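Gorngate Boards > Clothing & Care > Hats > Washing a ball cap without wrecking it

**brimfulloflove**
OK hat people, I need a plan. I have a plain black ball cap that I wear pretty much every day from spring until it's too cold to go without something over my ears, and the sweat line has finally won. It started as a thin white ring above the band and now it's a whole coastline. I've been dabbing at it with a damp rag for two summers and all I do is move the salt to a new spot.

My sister says dishwasher, top rack, done. My neighbor says he'd sooner throw the hat out the car window. I bought it at Harb back when they still had the store by the bus station, so I can't just go get another one (and I've got it shaped exactly how I want it, which took forever!). What do you all do?

**tubsock44**
Sink. Always the sink. Cool water, a small squirt of plain dish soap, swish it around, leave it alone for a while, then go at the sweatband with an old toothbrush. The band is where all the gunk lives. People scrub the outside like crazy and skip the band, and then the stain comes right back through the first hot afternoon.

Rinse until the water runs clear, and press it in a towel. Don't wring it. I wrung one once and the front panels never sat right again.

Also, figure out what your brim is made of before you do anything. If it's an older cap it could be cardboard in there, and cardboard plus a sink full of water equals a very sad taco. Flick it with your finger. Plastic sounds kind of snappy, cardboard sounds dull.

**brimfulloflove**
Flicked it. Snappy! So I think I'm safe. What about after? I've always just tossed them on a doorknob.

**palmetto_lou**
Doorknob is how you get a point on top like a gnome. Dry it on something round. I've used a mixing bowl, a coffee can with a towel around it, a balloon (works great until the cat finds it), and one of those wire hat forms. The wire kind lets air up inside, and I like that part, but stuff a thin dish towel over it or you may get little ridges where the wires press.

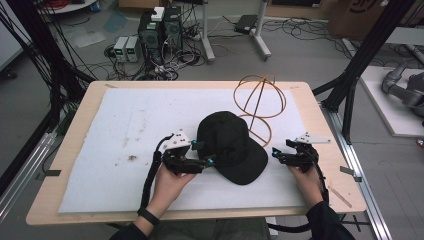 **tubsock44**
Can you use the dryer on low if you're in a hurry?

**palmetto_lou**
I'd skip the dryer completely. Heat shrinks the band and can warp a plastic brim, and the tumbling beats up the crown. If you're in a rush, set the hat in front of a fan. Mine usually dry overnight that way, a bit longer when it's muggy.

**gus_of_the_laundry**
Going to be the villain and say I run all of mine through the dishwasher and they come out great. Top rack, no heated dry, no other dishes, and a detergent with no bleach in it. I've got one of those plastic cage things from Gultora that clips around the hat and holds the brim. Four caps at a time, two cages on each side. Years of this. Still wearing them.

**tubsock44**
What color are yours though?

**gus_of_the_laundry**
Mostly white and tan. One gray.

**tubsock44**
Well, there you go. OP has a BLACK hat. A lot of dishwasher soap has bleach or enzymes in it and black cotton goes that weird rusty purple. My brother-in-law did it to a black cap in July and it came out looking like an eggplant that had been left on a dashboard.

**gus_of_the_laundry**
I said no bleach! Your brother-in-law didn't read the box. But fine, for black I'd maybe do the sink too. Maybe.

**palmetto_lou**
The thing with black caps is fading, and most of it is sun. Don't put it out on the porch rail to dry, even if it's a nice day. Indoors or in the shade. I lost a really good one on a back porch, one side black and one side sort of charcoal. I kept wearing it but I always stood with my good side to people.

**brimfulloflove**
Ha! OK so sink, toothbrush, towel, round thing, fan, no sun. What about the salt ring itself? Does plain soap get that or do I need something stronger?

**tubsock44**
Plain soap gets most of it. For what's left, mix a spoonful of white vinegar into a cup of cool water and dab it on the ring, wait a few minutes, rinse. Try it inside the crown first where it won't show. I used to buy the Fosura cap spray and it was OK, but it smelled like a dentist's office and I stopped bothering.

**gus_of_the_laundry**
I liked that smell.

**palmetto_lou**
Of course you did.

While you're at it, the curve. If you care about the bend in your brim, set it while the hat is still damp. Curl it gently with both hands, a little at a time, working out from the middle to the corners. Then leave it flat on the table, crown up, and check on it from across the room. You'll see a crooked bend from over there that you'd never catch with it in your hands. 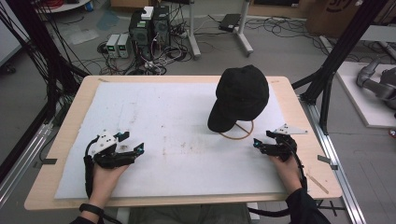
**Reader comments**

**nickel_and_dime:** Did the sink thing Wednesday night with a navy one and the water looked like iced tea. Gross and very satisfying.

**mrs_overalls:** Wool caps are a different story, please don't soak those! Spot clean only. I shrank one so badly it fits a cantaloupe now.

**gus_of_the_laundry:** Still team dishwasher.

**halfpint_hollow:** Coffee can worked for me but the towel needs to be a light color, mine left blue fuzz all over the inside.

Contact the moderators | © Gorngate Boards | Back to top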